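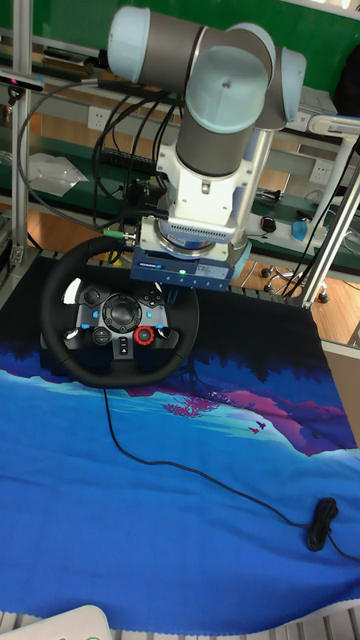 # Chapter 2: Belts, Buckles and the Driver's Seat

I spun a car at Skumstead on my second track day, and what I remember best is sliding sideways inside my own harness. The belts were good ones. I'd just mounted them badly — shoulder straps too wide, lap belt riding up over my stomach instead of sitting low on my hips. I had bruises for two weeks and a new interest in geometry.

So before we touch anything with an engine in it, I want you to spend a chapter on the seat. We'll start with the shell itself, then work through five-point and six-point harnesses, anchor points, and the head restraint that ties your helmet into the whole arrangement. I'll use my old Kernura hatchback for most of the measurements (it's a plain car with a simple floor, and you can see where every bolt goes).

A few words you'll need early on:

- **Submarining:** sliding forward under the lap belt in a frontal crash.
- **Anti-sub strap:** the strap, or pair of straps, between your legs that stops it.
- **Harness bar:** the cross tube your shoulder belts wrap around.

Have a tape measure handy, and a friend if you can get one. You can't measure your own shoulder height while strapped in. I've tried!

The first exercise is on page 18, and you'll want to read section 2.1 before you do it. It covers how a seat should fit your hips, and we'll begin there.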